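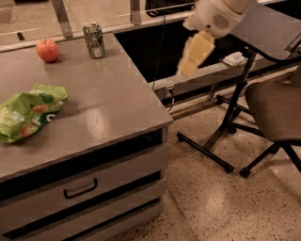 下午茶零食柜换成“健康搭配”以后，大家真的少吃了吗？

提问者：柜子边上的人
版块：办公室与后勤
发表于二月

我们公司（Pekach，做仓储单据的，小公司）年初把茶水间的零食采购外包给了一家叫Braden的供应商。以前是行政自己去超市买，买什么吃什么，没人说话。现在每周送一次货，合同里写的是“均衡搭配”，水果、饮料、膨化食品按比例来，还附一张宣传单，说同类客户用了这套搭配之后，员工下午的精神状态“明显改善”，零食浪费“大幅下降”。

我负责对账，所以每次付款都要看一遍那张宣传单，越看越别扭。“明显”是多明显，“大幅”是从哪里降到哪里，一个字没写。我去问对方的客户经理，她发来一份文件，是一个叫Akcombe的园区做的试点，跑了2个月，结论是满意度上升。问卷是谁填的，填了多少份，试点之前有没有也填过一次，文件里都找不到。

费用方面，以前行政自己买，一个月大概控制在1,000元；现在合同价是每月2,000元，另加150元配送费。东西有没有变好，我说不上来。苹果确实比以前新鲜一点，但也可能是因为以前总买特价的。薯片还是薯片。

我想问的是：

一，有没有公司用过这类“均衡搭配”的服务，真的看到过变化？我说的变化是能拿出来给老板看的那种，“感觉大家挺喜欢”不算。

二，如果想自己测一下，在不搞得像监视同事的前提下，该记什么？我不想在茶水间装摄像头，也不想让人签字领苹果。

三，合同到期前要不要谈价，怎么谈。对方每次都拿那个园区的试点出来说事。

补充一下，老板对这事的态度是“钱不多，别折腾”。我理解，但是翻一倍的钱，换来一张没有数字的宣传单，我觉得问一句不算折腾。

再补充：有人私信问是不是可以直接退回原来的做法。可以，但行政那边不愿意再跑超市了，她每次要自己开车去，还要垫钱报销，这个我完全站她那边。所以实际的选择是继续用、换一家、或者让超市直接送。

Lucyna Ziółkowski 的回复

我在两家公司管过后勤，前一家用过类似的服务，不是你说的这家，模式差不多。先把话放在前面：我对这类“改善精神状态”的说法基本不信，但是我也不觉得这类服务一定是骗钱。你买的是有人替你跑腿和补货，那就按跑腿和补货来算账，别按健康来算账。

你那份试点文件，我虽然没看到，按你的描述至少有几处说不通。

满意度上升，得有一个上升之前的数。如果只在试点结束时问了一次，那就只是“满意度”，谈不上升降。这种写法太常见了，我见过的宣传材料里，有的连问卷原题都是“您是否更喜欢新的零食安排”，这么问，谁会说不喜欢？免费吃的东西，换一批新的，头两个月大家都会高兴。你把薯片换成另一种口味的薯片，满意度一样会上去。所以时间也是个问题，两个月太短，新鲜劲还没过。

浪费下降也要看怎么算。扔掉的东西少，有可能是大家吃完了，也有可能是送的量少了，还有可能是水果烂之前就被供应商收走了，没算到你们头上。我前一家公司就出过这种事，供应商每周来补货的时候顺手把旧水果拿走，报告里写“零浪费”，我们还在群里夸了一句，后来是前台发现他们搬走的箱子比搬来的轻不了多少。

至于怎么测，别想复杂了。你要的东西两边都有现成的：送来多少，看送货单；剩多少，补货前看一眼柜子。每次补货前，让同一个人在同一个时间，比如上午九点，把剩下的东西分类记一下，水果、饮料、袋装零食，各剩多少，另外记一栏“坏掉或过期扔掉的”。不用记谁拿的，也别贴告示说我们在统计，一贴告示大家的手就变了。有人问就照实说，在对补货量，本来也是实话。

记之前最好有一段对照。你们已经换了供应商，以前的情况没法补测，不过超市小票应该还在报销单里。小票只能告诉你买了什么，告诉不了你吃了什么，这个缺口就认了，写清楚，不要硬凑。另外可以和供应商商量，中间几周换成不带“搭配”的普通清单，总金额不变，看剩余量有没有差别。他们要是不肯，你也能明白点什么。

要提醒的是，就算你记得很认真，得出的也只是“哪类东西被拿走得快”。拿走不等于吃了，我就有过抽屉里攒着好几袋海苔的时期。少拿了薯片，也可能是下楼去便利店买了别的。从茶水间的柜子推到人的健康，中间隔得太远，供应商推不过去，你也推不过去，别替他们推。

谈价的部分，我会这么做：

先要求把合同里的“均衡搭配”改成具体清单，写明品类、规格、每周数量。现在这个词没有约束力，他们送一箱最便宜的橙子也叫均衡。

然后问配送费。每周固定路线送货，配送费单列出来，多数时候是有空间的，可以要求并到总价里，或者改成两周送一次大件，水果单独走。

再找一家本地超市或者批发商要一份同样清单的送货报价。不必真的换，手上有一张纸就行。我当时拿的是一家叫Boateng的批发商的报价单，对方经理看了之后，试点报告再也没提过。

老板那边，你别说“这个服务没有科学依据”，他不在乎。你就说每月多花了多少，多花的部分买到了什么，其中行政省下来的时间值多少。这个账算下来也许还是划算的，那就继续用，只是心里清楚买的是什么。

最后说一句苹果。新鲜一点是实打实的好处，不用不好意思承认，对账的时候写进去就是了。

用户 半糖去冰 的回复

我们公司也有，挺好的呀，大家都爱吃。楼主是不是想太多了，零食而已。

我自己的感觉是下午没那么困了，不过也可能是我换了工位，以前那个位置正对着暖气。

建议让他们多送点酸奶，水果要削皮太麻烦，没人吃。

用户 旧算盘 的回复

前面讲测量的那位写得很细，基本同意，有两点不同意见。

一个是“中间几周换成普通清单”。人少的公司这么做意义不大。你们公司小，一个部门出差，或者有人过生日带了蛋糕，当周的剩余量就全变了。二月还夹着假期，前后的数更没法比。记个几周，看出来的多半是谁在办公室、谁不在。真要记，就记久一点，并且把出差和聚餐也写在旁边，否则最后会拿着一堆碰巧的数去和供应商吵架，对方随便挑一周出来就能把你顶回去。我做过这种蠢事，记了一个月，兴冲冲做了张图，被问了一句“那周你们是不是搬家”，图就收起来了。

另一个是价格。光看总价翻倍，容易看偏。行政自己买的时候，油费、停车费、她半天的工时，都没有进那1,000元里。这些不算进去，旧办法永远显得便宜。反过来，供应商的2,000元里也有东西没算，比如验货、退换、催单，这些现在是你在干吧？你把自己每个月花在这份合同上的时间也记一下，可能会吓一跳。

还有，宣传单上的话有没有写进合同正文，请翻一下。如果“浪费大幅下降”只出现在宣传单里，那它就是广告，你跟广告较真没有用。如果写进了附件，哪怕措辞很虚，也可以发邮件请他们书面说明基准和算法。不用吵，就问一句“请提供下降前后的数值及统计口径”。我的经验是，要么石沉大海，要么回你一份更厚的宣传册，两种结果都可以打印出来夹在续约材料里。

让超市直接送这个选项我用过，水果质量不稳定，缺货时会自作主张换货，有一次要的是无糖饮料，来的是一整箱乳酸菌。所以也别把它想得太好。

柜子边上的人 补充

谢谢各位。翻了合同，正文里只有“均衡搭配”四个字，附件是空的，连标题下面都没有内容，当时签字的人也没发现，包括我。宣传单上的话一句都没进合同。

已经给对方发了邮件，要具体清单和统计口径。清单当天就回了，口径还没有回。清单里饮料那一栏写的是“品牌随机”，我又去信问了随机是什么意思。

剩余量从下次补货开始记，会把出差的人也标上。酸奶的建议转给行政了，她说冰箱放不下。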